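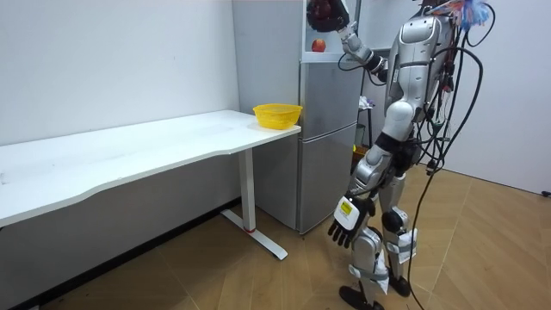 Figure 3. The fridge-to-basket task at the Brerwood open day. The humanoid reaches toward the upper part of the refrigerator; the yellow basket stands at the far end of the white table.

4.2 Public demonstration

The observations in this section come from the open day held at the Brerwood laboratory in June. The day was not designed as an experiment. Visitors came through in groups of up to 12, and the schedule was set by the building rather than by us. We report it because the laboratory trials in Section 4.1 were run with only the authors in the room, and we wanted to know how the same task would be received by people who had no part in setting it up.

The task was the one used throughout this paper. Fruit is placed on a shelf in the upper compartment of a household refrigerator and has to be moved to a basket on the table beside it. The robot stands facing the refrigerator front, with the table beyond it. The controller was the Clandis build described in Section 3, with no changes to the grasp planner. Walking was disabled for the day and the robot kept the same standing position between attempts.

Visitors stood behind a line taped on the floor in the adjoining bay and watched through the open partition. One author gave a short spoken introduction, and a second sat at the operator console with a hand on the stop button. The introduction was kept to the same script for each group. It named the task, said that an attempt might fail, and asked people to hold their questions until the arm had returned to rest. Most did.

We ran 40 attempts between the morning opening and mid-afternoon. The planner was given 870 ms to settle on a grasp once the hand had entered the compartment. This is longer than the 400 ms used in Section 4.1 and was chosen after a rehearsal the evening before, when the shorter limit led to several early closures of the hand. The longer limit makes the motion look hesitant. Several visitors remarked on it, and one asked whether the robot was deciding what to have for lunch.
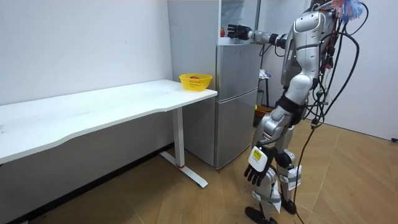
The pause before the grasp was the part of the task that drew the most comment in general. From the visitor line it is hard to judge how far the fingers are from the fruit, and people tended to assume that contact had been made well before it had. When the hand then shifted sideways to correct its approach, a number of visitors read this as a mistake. We had not expected this. In our own trials we watch the depth overlay on the console, where the correction is plainly part of the approach, and we had stopped noticing how it looks from the side.

After the third group we moved the console's second monitor to face the visitor line and left the overlay running. Questions from later groups were more often about the planner and less often about whether something had gone wrong. The groups differed in age and background, so we draw no firm conclusion from this, but we have kept the second monitor for later demonstrations.

Two kinds of failure occurred. In the first, the fingers closed on the near side of the fruit and pushed it toward the compartment wall, where the planner could no longer find a clear approach. In the second, the fruit was lifted but released too high above the basket, so that it struck the rim. The operator reset the shelf by hand in both cases. No attempt required the stop button.

Conceição Pacheco kept written notes of visitor questions during the day, and these were sorted afterwards by topic. The largest group concerned speed. The next concerned the cables — whether a machine meant for a kitchen could do without them, and what would happen if one caught. We answered that the current system runs tethered and that the cable load on the shoulder is not modelled. Reading the notes again, we think this second point deserves more attention than we gave it, and we return to it in Section 5.

The notes also contain questions we could not answer, mainly about cost and about when such a system might be sold. They are left out of the analysis.

Related items
Rizvi hand: calibration notes and finger wear
Fumance shelf set for household grasping tasks
Clandis controller, release summary
Visiting the Brerwood laboratory: information for school groups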